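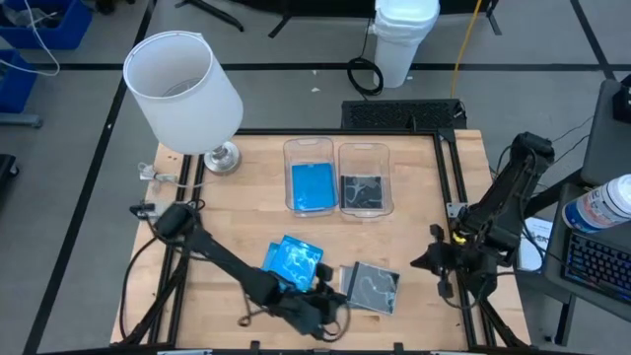

**Marlys Ketterdahl**
*Home listening column, Dotlow*

Quick one this month. Lots of mail about discs. Cleaning them, storing them, what to do with the cracked cases, whether the box from the garage is worth saving. Answers below in no great order, I have a shelf to put back up before dinner.

## Wiping

Center out to the edge. Straight lines. Do not go round and round like you're drying a plate. A scratch that follows the track is much harder for the player to deal with than one that cuts across it.

Soft cloth, the kind for glasses. Clean one. Wash it without fabric softener or it smears. Paper towel no, T-shirt you're wearing no (I know, me too, for years).

Dust only: blow it off, then a light wipe. Sticky: lukewarm water, one drop of dish soap, rinse, pat, stand it on edge on a folded towel. Not the radiator. Not the windowsill in May because it's "only spring sun".

Label side is the delicate side!! People baby the shiny side and then set the disc label-down on a gritty counter. The layer with the music on it sits right under the printing. A deep scratch up there and the disc is done, no polish fixes it.

## Skipping

Before you blame the disc:

- try another disc
- try that disc in another player
- check both sides for a fingerprint, a big greasy thumb at the rim is enough
- look at the player. is it level? is the washing machine on?

If every disc skips, it's the player. Lens cleaner disc, the kind with the little brush, run it once. If it still skips, repair shop or a replacement. I don't open them up and I'd say don't either.

If just the one skips, wash as above and try again. Then plastic polish, tiny amount, same straight lines, shiny side only. Toothpaste sort of works on light scratches and also leaves a haze, so I've stopped telling people to do it. Rip a copy the minute it plays clean. Don't put it off. I put it off with a live album I loved and now I own half of a live album.

## Cracked cases

Cheapest fix in the house. The discs and the booklets are what you want to keep, the plastic is just plastic.

Swap the case. Buy plain empties, or go to the thrift store, find the awful holiday compilations, and take those cases. To get the back card out: lift the tray gently from one side with a butter knife, it pops. Card out, card in, tray back. First one takes forever. After that you do it while watching TV.

Broken teeth in the middle (the little ring that grips the disc), replace the tray only. A loose disc rattles around in there and picks up scuffs every time you move the thing.

Booklet won't slide back in? You're catching it on the tabs. Bow it slightly, tuck under the top ones first. Spine of the booklet goes in first if you want it to come out easily next time, some people hate that, up to you.

## Price stickers

Hair dryer on low, few seconds, peel slow from a corner. Leftover gum: dab of cooking oil on a cotton ball, wait, wipe, then soapy cloth. Take the disc and the paper OUT first. Oil on a booklet is forever. No nail polish remover near the plastic, it clouds.

## Storing

Upright, like books. Not stacked flat in a tower on the floor where the dog is.

Somewhere boring. Inside wall, no sun, not over the stove side of the kitchen, not the attic. Basement is OK if it's a dry basement, and if you have to think about whether it's a dry basement then it isn't.

Weight sneaks up on you. I have 500 or so-called "keepers" and the old bracket shelf had a smile in the middle. Moved them to a Stundero, the narrow one, screwed to the studs. If you rent and can't drill, low bookcase, heaviest rows at the bottom.

Leave a finger of space per row. Jammed tight is how hinges snap.

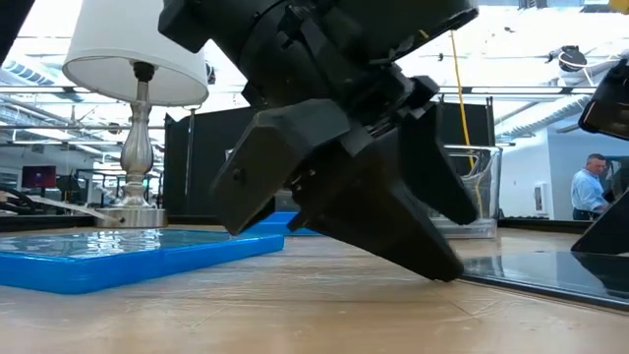

And leave a gap behind the row as well, so air gets round the back. Outside walls get clammy in winter and paper inserts go wavy before you notice anything else.

## No room for cases

Sleeves. I use Prallik ones, soft back, pocket for the booklet and a pocket for the rear card so you keep all the artwork. Pack of 100 and it shrank two crates down to a shoebox and a bit. Let the soft side face the shiny side.

Avoid the old hard vinyl wallets for long storage. Fine in the car for a week. Leave a disc in one over a hot summer and it can stick, and peeling it off leaves a bloom that won't wipe away.

Slide sleeves in by the edge, don't grab. If you hear a scratch there was grit in there. Tap it out upside down first.

## Order on the shelf

Whatever you will keep up. That's it really.

Alphabetical by artist is good if you look for things. By mood is good if you don't. I tried by year and couldn't find anything, because I never know what year anything is. Compilations in there own row at the end or they'll wreck any system you pick.

New stuff goes at the left end of the top row till you've played it. Then file. Otherwise it goes in the shelf still shrink-wrapped and you buy it again, ask me how I know.

## Box from the garage

Don't bring it straight inside. Open it on the porch. Smell it. Mildew means paper out first, into separate piles, somewhere airy and out of the sun. Wash discs. Bin the cases, they're cheap, see above.

Hold each disc up to a lamp, label toward you. Pinholes of light = the layer's going. A few near the rim, might still play. Lots, let it go. Bronze or coffee colored tint creeping in from the edge is the same story, copy it today if it still reads.

Booklets stuck together: don't yank. Sometimes a night in the freezer in a zip bag loosens them, sometimes it does nothing. Nothing lost.

## Selling the extras

Reader in Naciri asked what duplicates go for. Mostly not much. Boxed lots move faster than singles. I got $35 for a crate last time and was glad of the floor space. Check for the odd one first though: small labels, promo copies, anything with the outer slipcase still on. Those go separately, with photos of the disc surface and the tray. Buyers ask.

Ship in a proper mailer, disc out of its case and in a sleeve beside it if the case is a nice one. Teeth break in transit constantly.

## Bits

- Markers: water based only, and only on the clear ring in the middle. No paper labels stuck on, they go off balance and peel in the drive.
- Players like being dusted to. Vents especially.
- Car discs = copies. Never the originals.
- Dropped one behind the cabinet? Tape, sticky side out, on a ruler.
- Store the remote without its batteries if you use it twice a year, the leaks are nasty.

Cassettes next time, had 2 long letters on squealing and a photo of something tangled I could not identify. Send more if you've got them, same address as always.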